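Shared workshop completes hand-held gripper build

19 Jun 2018

The Losus shared workshop has completed the main stage of a members' project to build hand-held grippers for work with clothing and other soft goods. The tools are held and worked by a person, and the record of each handling session is intended to serve later as training material for a robot arm.

The project was proposed by Harish Mathur, a member of the workshop, and was accepted under the small builds scheme, which allows a group of members to reserve bench time and draw on the common stock of parts. A grant of 300 pounds was made towards screws, bearings and sensor parts. The remaining costs have been met by the members taking part.

Work on the body plates and fingers was carried out over 16 weeks. The group tested several shapes of finger before settling on a flat pattern with an opening near the tip. Earlier versions, which were thicker and had no opening, were found to push fabric away before closing on it. The drawings for the finger have been revised five times, and the current version is the one the group intends to keep.

"Cloth is a demanding material for any gripper," said Mr Mathur. "A sleeve or a hem does not stay where it was put, and a tool that copes well with a box may be of little use with a jumper. We wished to learn this by hand before asking a machine to do it."

Handling sessions with garments are now under way. Members work with a gripper in each hand and practise picking up, turning and laying out items of clothing. Knitted pieces have been given particular attention, as their ribbed edges offer a clear place to take hold.

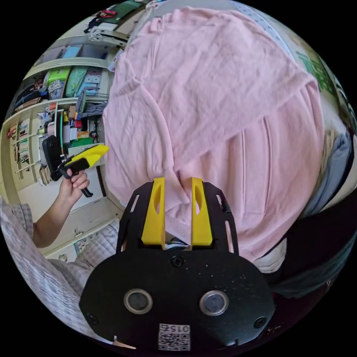 Next stage of the project

The second stage will concern the arm itself. Hooman Mousavi, who is responsible for the electronics side of the build, has prepared a proposal for a bench-mounted arm able to carry the same fingers as the hand-held tools. Keeping the fingers identical is regarded as essential, so that what is recorded by hand may be applied to the arm with as little adjustment as possible.

Mr Mousavi has also written the software used to store and sort the sessions. The program, known within the workshop as Senex, keeps each attempt as a separate entry and allows members to mark those which should be set aside. The group has agreed a target of 4000 entries before any trial with the arm is attempted. Entries in which a garment is dropped will be kept and marked as such.

A decision on the arm is expected in September, when the workshop reviews its allocation of space for the coming year. The proposal requires a fixed bench with its own power supply and a clear area on all sides while the arm is in motion. Should it be approved, the arm will be fitted with an emergency stop, and use will be limited to members who have completed the workshop's machine safety induction.

Availability of drawings

Drawings for the body plate, the mounting bracket and the fingers will be placed in the workshop's files once the parts list has been checked. Members wishing to build their own set are asked to wait for the checked version, as the screw lengths given in the earlier list were found to be incorrect. The drawings may be used freely for private and teaching purposes. Requests for any other use should be made in writing to the workshop office.

Members who would like to take part in the handling sessions may enter their names on the sheet at the front desk. No previous experience with robots is required, and instruction is given at the start of each session. Donations of clean clothing in adult and children's sizes, particularly knitwear and shirts, would be welcome and may be left at the desk during opening hours.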